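**Brurix says its office refill plan cuts waste. The numbers are thin.**

Office supplier Brurix will start collecting used markers and pens from its business customers in August, the company said Thursday. The plan, called Losetti, puts a return box in each office that signs up. Full boxes go to a sorting site run by Skirnalus, where the parts are meant to be split up and sold on as raw plastic.

Brurix claims the service will keep 4000 pounds of plastic out of landfills in its first year. It did not say how it got that figure. Asked for the math, the company sent a two-page flyer that repeats the claim and adds a drawing of a leaf.

There is also the matter of price. Offices pay a monthly fee for the box, and the contract runs for 5 years. A company that drops out early still owes the rest of the fee — a detail that sits in small type on the back of the order form.
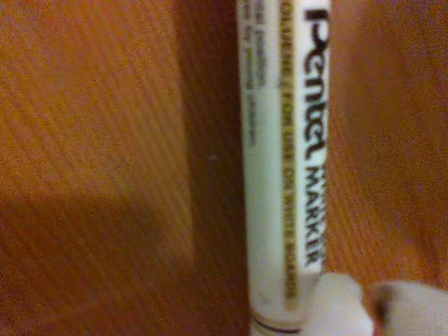 Similar plans have come and gone. Kulkarni, a rival supplier, ran a return program of its own and closed it after 5 months, saying too few boxes came back full. It never said what became of the ones that did.

Brurix says its version is different and points to the deal with Skirnalus. But Skirnalus has not yet opened the sorting line that would handle the work. Until it does, returned items will be held in storage, and neither company would give a start date for the line.

Dried ink is another open question. Mixed plastic with ink left in it is hard to sell, and the flyer does not mention cleaning at all. A Brurix spokesperson said the process was "still being refined."

Sign-ups are open now. Offices that want to wait can keep ordering as before, and the company says its regular prices will not change this year. It made no promise for the year after.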